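Caderno da oficina, janeiro, 16h40

Continua a conversa do almoço sobre memória inútil. O Hok-lam Chiu sabe de cor o jingle da Skidia (os dois versos, mais o assobio) e não sabe o telefone de casa. Eu sei a altura do poste da Rosturex, 954 cm, e esqueci o código do cadeado. Outra vez.

Ideia: lista de inutilidades, a ver quanto dura cada uma. Meta 100 entradas, vamos em 70. A maior parte é anúncios e nomes de cães de séries. Regra nova: não vale futebol, senão nunca mais acabamos.

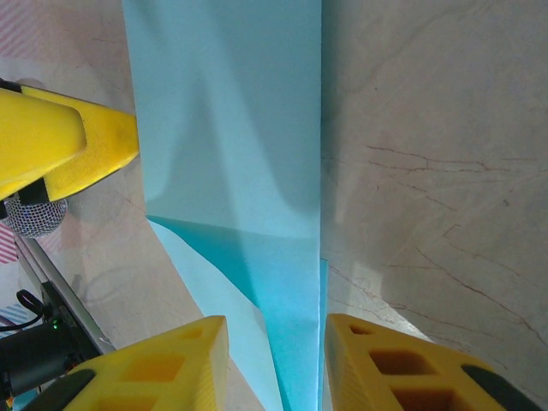

Foto: Hok-lam Chiu / oficina

Entrada 71: a Blomqvist fazia caixas de bolachas com a tampa ao contrário. Quem me disse isto? Nao faço ideia. Fica na mesma.

Entrada 72: slogan da Prondex, verão de 2000, "mais fresco que a sua sogra". O Chiu jura que era "mais seco". Discussão de vinte minutos, sem fontes. Apontar as duas versões.

Dúvida: diferença entre nogado e torrão conta como inútil? Eu digo que sim, ele diz que depende do Natal. Deixar em aberto.

Amanhã: passar a lista a limpo, tirar repetidos (o cão aparece três vezes), comprar cadeado novo, escrever o código na prateleria de dentro.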